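Setting Up the Sturken Hand-Held Gripper Pair: First Session Guide

Updated Wednesday, April 24, 2019

Applies to: Sturken pair kit, left and right units, with the Fleline recording software. If you have the older single-hand kit, use the separate guide. The cable order is different.

Work through the steps in order the first time. After that you can skip to Step 4 at the start of each session.
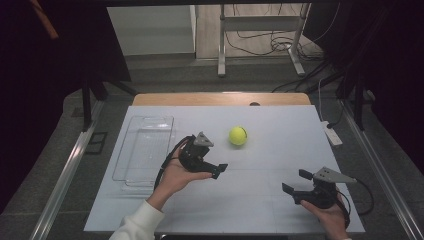
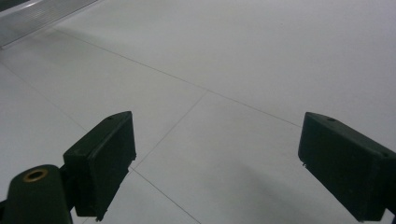
First: both grippers in hand over the work board, with a ball and a clear container. Second: the finger pads of a gripper, with the tiled floor behind.

Before you start

You need a table, a flat board, two grippers with their cables, and a computer with Fleline installed. A light-colored board is easiest to work with. Faint grid lines help you put objects back in the same spot, but you can also mark the board with small pieces of tape.

Allow plenty of slack in the cables. Most of the support mail we get in the first week is from people who plugged in, reached across the table and pulled a connector loose.

Step 1. Check the finger pads

Take each gripper out of its tray and look at both pads before you plug anything in. The pads are plastic and they do wear. A small chip at a corner will not affect picking up a ball or a box. It can matter with thin things such as cards or coins, where the corner is what makes contact. Run a fingertip along the gripping face. If you feel a raised edge there, swap the pad.

Check that the pads are held firmly. Turn the screws until they are snug and stop. The threaded inserts sit in plastic and will spin if you force them. An insert that spins can't be tightened again, and you will have to replace the part it sits in.

Step 2. Route the cables

Run the left cable off to the left and the right cable off to the right. Do not cross them. Let each one hang in a loose loop near the hand, then lead it away from the work area. Tape it down at the table edge if it keeps sliding back.

Keep power strips beside the table and out of the place where you will stand. The kit draws very little, so any ordinary outlet will do.

Step 3. Connect and name the units

Plug in the left unit first and wait for its name to show in Fleline. Then plug in the right. If both show up as left, unplug both, close the program and start again. This happens with version 4 and is fixed in the one after.

Open Settings, then Devices, and press Match. Squeeze the left gripper once, then the right. The bars on screen should move with the hand you are using.

Step 4. Set the zero point

Close both grippers all the way, hold them closed and press Zero. Open them all the way and press Span. Do this at the start of every session and again after changing a pad. The reading drifts a little as the kit warms up — if you are working for a whole afternoon, repeat it after lunch.

Step 5. Record a simple task

Start with a ball and an open container. A tennis ball is a good choice because it is easy to see and soft enough to forgive a bad grip. Set both objects on the board within easy reach of both hands.

Press Record. Hold still for a moment, then use one gripper to steady the container and the other to pick up the ball. Place it in the container and let go. Bring both grippers back to where they began and press Stop.

Move more slowly than you would with bare hands. Try not to pass one gripper in front of the other. If you drop the ball, stop and delete the take. Do 13 good takes before you change anything, then move the container to a new place and do the same again.

Step 6. Look over the takes

Play back the first and last take at least. Watch the opening bars and make sure neither one sits flat while that hand is moving. A flat bar usually means a loose plug.

Error 421 means the two units have lost time with each other. Save what you have, unplug both and go back to Step 3. Takes recorded before the error are fine to keep.

Spare parts

Pads come in sets of four and are sold by Eltura and Manolakis. The Manolakis pads are slightly thicker, so you must redo Step 4 after fitting them. Screws are included with both. Cables are sold singly; state left or right when you order.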